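Wiltley puts its émigré letters online

Wonderful news for anyone who loves Central European history: the Potgieter Library in Wiltley has finished cataloguing its collection of letters by Czech and Slovak émigré scholars, and the whole lot can now be read online, free of charge.

The collection has long held 1,110 letters. Another 21 turned up in March inside a box of lecture notes – still in their envelopes – and have been added to bring the total to 1,131. Most were written to colleagues back home, and they're full of life. There are arguments about footnotes, grumbles about train fares and some very fine gossip about publishers.

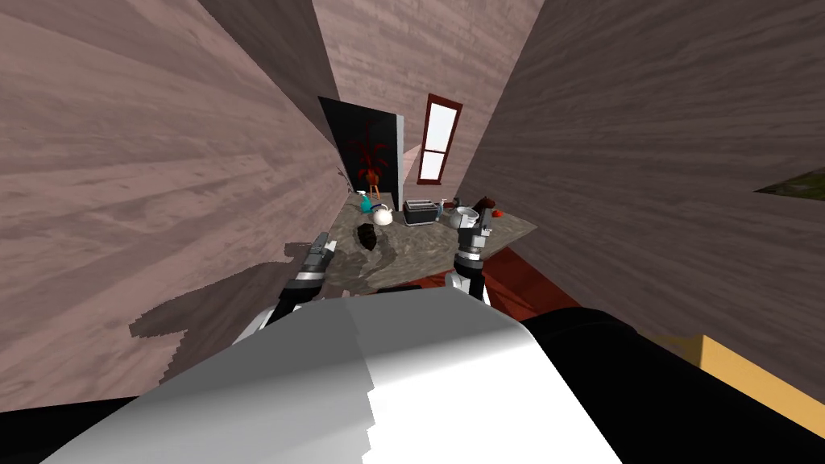 Two robot arms reach towards a kitchen counter.

Readers can search by writer, city or year through Gidex, the library's new catalogue. English summaries are ready for 70 of the letters so far, with more to be added over the winter. The originals can still be seen in the reading room, which opens at 10 am. 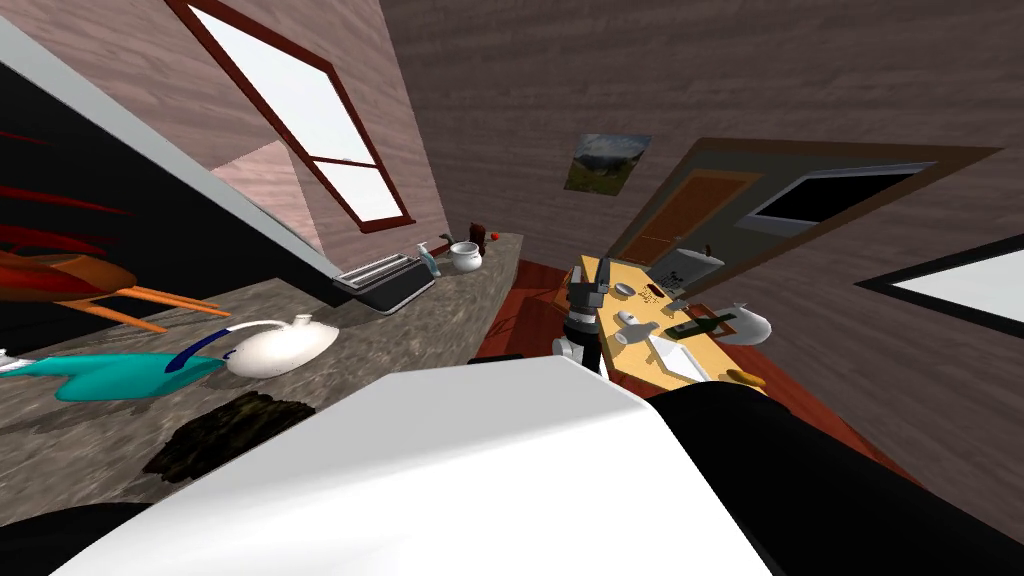

A printed selection is also on the way from Zukix, with the Czech and Slovak texts facing the English. It will include several of the newly found letters, among them a marvellous long one about learning to skate at the age of fifty.

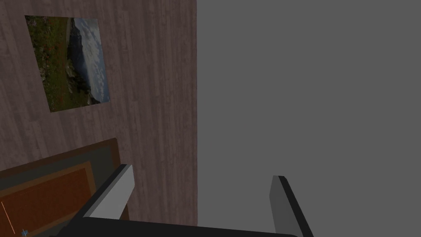
The library would love to hear from families who have letters from the same circle. Copies are welcome, and originals will be scanned and returned.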